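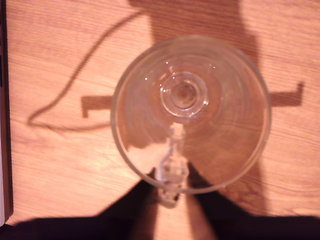

Tromthorpe Variable Temperature Kettle: A Review
By Branislav Štefanec
27 Nov 2025

I should say up front that I didn't think I needed this kettle. I had a Mockus, the plain kind with one switch, and it boiled water every day for years until the lid hinge gave out in October. I could have bought another one. What stopped me was a tea shop clerk who told me I was burning my green tea, and a sale price of $80 on the Tromthorpe.

The pitch goes like this. Different drinks want different water. Black tea can take a full boil, green tea can't, coffee sits somewhere in between, and a kettle that stops at the right number for you will make all of them taste better. The box has a chart on the side with little leaves on it. The box also says "precision" four times, and that is when I went and found my thermometer.

Does it hit the temperature?

Mostly, yes, and I was a bit let down, having gone in ready to catch it out. I set it to 200 with the pot filled to the middle line, waited for the beep, opened the lid and stirred the water with a probe thermometer. It read 201. I'm not going to complain over one degree, and my thermometer may well be the one that's wrong.

Things get worse at the low end. At the 160 setting the water keeps climbing after the heater cuts out, and if you've only put in enough for one cup it climbs a lot. The element is still hot, there isn't much water to soak that up, and the kettle has already beeped and told you it's done. Fill it higher and the problem nearly goes away. So the setting that matters most to fussy tea drinkers works best when you heat far more water than a fussy tea drinker wants. The manual deals with this in one line: "For best results, do not operate near minimum fill." Then why is the minimum fill line there?

And of course the water starts losing heat as soon as it leaves the spout. A cold, heavy mug takes a good bite out of it. I poured from 200 into a mug straight from the cupboard and then into the same mug rinsed with hot tap water first, and the difference between those two was bigger than the gap between two neighboring presets on the kettle. If you care about this stuff, warm your mug. It's free.

Can you taste it?

With green tea, I can. I bought a bag of ordinary sencha from Valell, the shop where I was told off, and brewed it at a full boil and again at 175. The boiled cup was harsh and left my tongue feeling dry. The cooler one was softer and a little sweet. My wife picked out the boiled one without being told which was which, and she doesn't even like tea.

With black tea I can't tell a thing between 205 and a rolling boil. Same for peppermint. With coffee I thought I could, for a few days, and then I had her swap the cups around and I got it wrong more often than right. There are people with better palates than mine, and some of them write for kettle companies.

What I kept thinking during all this is that my old way would have been fine. Boil the water, go do something for a few minutes, come back, make the green tea. You don't need a chip for that. You need to not be in a hurry, and I'll admit that at six in the morning I am.

The hold function

You press a button and the kettle keeps the water at your chosen temperature for up to an hour. I expected to hate this and it's the thing I use the most. On a weekend morning I can go back for a second cup without waiting. It clicks on and off while it holds, and in a quiet kitchen the click carries. If your bedroom shares a wall with the kitchen, somebody will mention it.

What I don't like is that the hold turns itself on. Pick any preset, and when it's reached, the hold starts whether you asked for it or not. To stop that you have to hold the button down until it beeps twice, every single time, and it doesn't remember. I've come back from walking the dog to find it keeping a pot of water warm for no one. I don't know what that costs on the electric bill and I doubt it's much, but I'd like to be asked.

Noise, pouring, and the lid

It's loud. All kettles are loud, but the Mockus rumbled and this one whines, starting early and going on until just before the boil. You can't turn off the beep. I looked in the manual, then looked online, and found a long thread of people who also couldn't turn off the beep.

It pours nicely, I'll give it that. The spout is narrow and the water goes where you aim it, with no dribble down the front. The handle stays cool. It's set a little far back, though, so a full kettle wants to tip forward and you feel it in the wrist. My mother, who has arthritis, tried it once and asked for the old one.

The lid comes all the way off instead of flipping up on a hinge. Given how the last one died, I count that as good news. It does mean you have a hot wet lid in your hand while you refill, and you need somewhere to put it down.

Cleaning

We have hard water here and there was scale on the bottom in under two weeks. A little vinegar and water took it right off. Tromthorpe sells its own descaling packets and the leaflet in the box makes it sound as if your warranty depends on them. I read the actual warranty and it only asks for "regular descaling." It doesn't say with what. Use vinegar, or citric acid if you can't stand the smell.

The app

There's an app. Of course there is. The version I bought doesn't connect to it, that's the next model up for a good deal more money, but I tried one at my brother-in-law's place. You can start the kettle from bed. You still have to have filled it the night before, and then you still have to get up to pour it. He used it for a week.

The competition

The only other one I've spent real time with is the Garkutent, which a coworker keeps in our break room. It has a dial in place of presets, so you can land on any number you like, and it's quieter. It also costs over $100, takes noticeably longer to boil, and its base has a seam that fills up with crumbs and coffee dust. If I drank nothing but green tea I might pay for the dial. I'd want to test it at one cup first, and I haven't had the chance with coworkers standing there waiting.

Then there's the plain Mockus, still sold, still with one switch. It's a lot cheaper than either and it boils water faster than both.

Should you buy it?

If you drink green or white tea most days and you usually make enough for two people, the Tromthorpe does what it says and you'll probably taste the difference. If you make single cups, the low settings run hot and you should know that before you spend the money. If it's black tea, cocoa and instant noodles at your house, get the cheap one.

Good: accurate at higher settings, clean pour, hold function
Bad: overshoots on small amounts, hold comes on by itself, the beep, front-heavy when full
Price paid: $80, on sale
Rating: 3 out of 5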